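## 3. Setting up the daily reading plan

These steps apply to Eron Scripture Reader on the Hodow and Bukota tablets. Sign in with your parish or group account before you start.

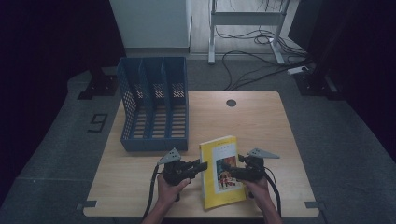

1. Open **Plans** and tap **New plan**.
2. Choose a translation. You can't change it once the plan has started.
3. Pick the books you want to read. For the Psalms only, tap **Psalter**.
4. Set the daily length. The default is 200 verses; the most you can enter is 1000.
5. Under **Start date**, choose today or a later day. Plans that follow the church year should start in September.
6. Tap **Save**. The first reading appears on the home page.

**Note:** Psalm numbers differ between translations. If your group uses more than one, turn on **Show both numbers** in **Display**.

### Memory verses

Press and hold a verse, then tap **Memorise**. It comes back for review after 3 days. To remove it, open **My verses** and swipe left.

**Caution:** Deleting a plan also deletes its notes. Export them first from **Plans > Notes > Export**.

If error 161 appears while saving, the translation hasn't finished downloading. Connect to Wi-Fi and repeat step 6.

Section revised 26/05/2022, Tarek Lahlou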